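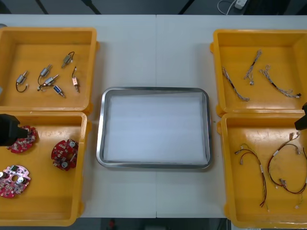
How to Change the Oil in an Older Car

Updated 12 April 2024 by Roy Garside

Older engines need fresh oil more often than new ones. At Holroyd we tell owners of carbureted cars to change it every 3000 miles, or once a year if the car is mostly parked. The job takes under an hour at home.

What you need

A drain pan, a socket set, a filter wrench, a new filter, a new drain plug washer, rags, gloves, a funnel, and enough oil of the grade listed in your owner's manual. You will also need a jack and 2 axle stands, unless the car sits high enough to reach under.

Draining the old oil

Run the engine for a few minutes so the oil thins out, then switch it off. Park on level ground, set the parking brake, and chock the rear wheels. Raise the front and lower it onto the stands. Never get under a car that is held up only by a jack.

Take off the oil filler cap. Slide the pan under the drain plug and loosen the plug with a socket. Turn it the last few threads by hand and pull it away quickly. The oil will shoot out to one side at first, so place the pan with that in mind.

Wipe the plug, fit the new washer, and thread it back in by hand. Tighten to the figure in your manual. On the Balton sedans we see most, that is 21 foot-pounds. Aluminum oil pans strip easily.

Changing the filter

Move the pan under the filter and unscrew it. Check that the old rubber seal came off with it. Two seals stacked together will leak badly. Smear clean oil on the new seal, spin the filter on until it touches, and give it another three-quarters of a turn by hand.

Refilling

Lower the car. Pour in most of the oil, wait a few minutes, and check the dipstick. Top up a little at a time to the upper mark. Start the engine and let it idle until the oil light goes out. Look underneath for drips, shut it off, and check the level again.

Check once more after the first 100 miles. Pour the old oil into a sealed container and take it to a parts store or recycling center that accepts it. Write the date and mileage in your service book.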